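Key dip feels heavy after regulation, is that normal?
Posted in Pianos and Keyboards

I bought a used Gindero upright in May and had the action regulated. It plays evenly now, but the bass keys feel like pushing through mud — I can't get a soft repeated note down there at all. The shop wants 300 dollars to look again. Should I pay, or give it time?

brerar_keys
Don't pay yet! Mine did the same and it was tight key bushings. Pull the fallboard, lift a bass key a little and let go. It should drop on its own. If it creeps down, the felt has swollen, and a tech can ease those in an hour or so (mine charged way less than 300). Keep an eye on the humidity too, I let mine go all winter and had sticky keys right up the middle.

painemal88
heavy bass is just how uprights are, you get used to it

idden_upright
Bass hammers do weigh more, but soft repeats should still work. Ask whether they set the let-off and checked the springs. I'd call the same shop and ask them to fix it under the first bill — most will. 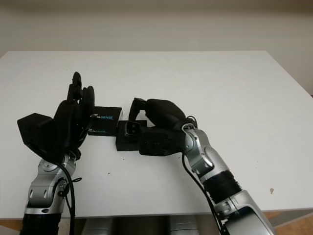
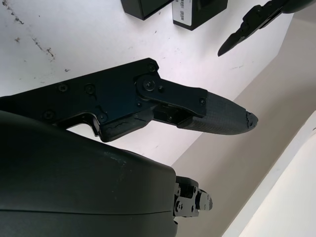
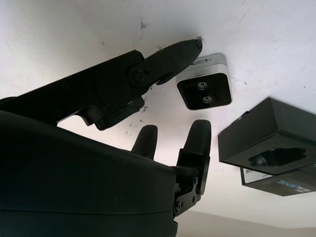

Black fingers and a white surface, first and last photos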